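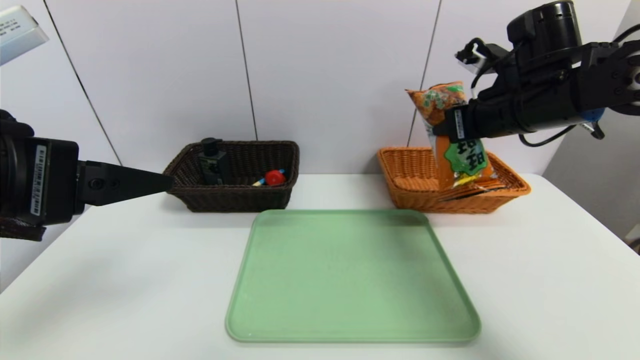
House rules for two-arm sorting cells, revision of 3/2/24

The old version of this page was written when the Brirnville bench had one arm and a laminated card taped to the wall. It has grown since. What follows is the set of rules I apply to tabletop pick-and-place with two arms, two baskets and a tray. They sit underneath the formal risk assessment and do not replace it. If the two disagree, the assessment wins and I would like to hear about it.

1. Clearance between an idle arm and a container

An arm that is not working still occupies space. I used to park the idle arm fully retracted, which costs travel time on every handover. The current rule allows a ready pose beside the container, provided the fingertip stays outside the rim and the controller holds position with a velocity limit of zero. The fingertip may come close to the rim. It may not cross it until the task calls that arm.

2. Soft packages

Snack bags are a poor match for a force threshold tuned on rigid parts. The film slides, the contents shift, and the contact area changes as the bag hangs. My rules for these:

Grip on the body of the bag, above the middle if the fingers can get there. Never grip on the end seal alone.

Lift vertically until the lower end is above the rim, then translate. A diagonal exit drags the bag across the weave.

Hold at the top of the lift for 254 milliseconds before any lateral move. The number came from logs and is specific to our controller. Measure your own.
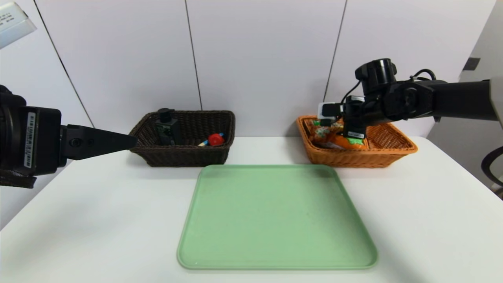 The release side needs the same care. Open the fingers in two stages, with a short pause between, and do not start the retreat until the force reading has settled. On the Michalski controller the default retreat begins on the open command itself, so that setting has to be changed by hand after every firmware update. I have missed it twice.

3. Containers

Wicker is allowed. I argued against it for a while, mainly on account of compliance and loose strands, but a set of rules that only covers molded bins is not much use outside a lab. Check the rim for broken ends before a session. Record each basket's position before the first run, and again if anyone touches it.

The tray goes square to the table edge. Nothing is stored in it between runs.

4. Cables

Any loop on the outside of an arm gets checked at the extremes of travel with the arm unpowered, then again at 23 percent speed. Slack that looks generous in the parked pose can be gone at full reach.

5. Labels

Keep asset labels on the housing, where they can be read without reaching into the work area. Log the label with the run. At Hamside we once compared two data sets for most of an afternoon before finding that the hands had been swapped between them – the labels were there, and the log had no field for them.

6. Stopping

The stop button is tested at the start of each session, with an arm moving. A test on a stationary arm shows that the button lights a lamp. After any stop, the operator clears the held object before resetting. Zevgate's template permits automatic resume after a soft stop. Mine does not, for any cell a person can reach into.

Open items

The settling criterion in section 2 is still a fixed window of 151 milliseconds, and I would prefer something based on variance. The run log needs a proper schema. I also have 100 bag lifts to go through for slip events before I change the grip height rule, and that will probably wait until April.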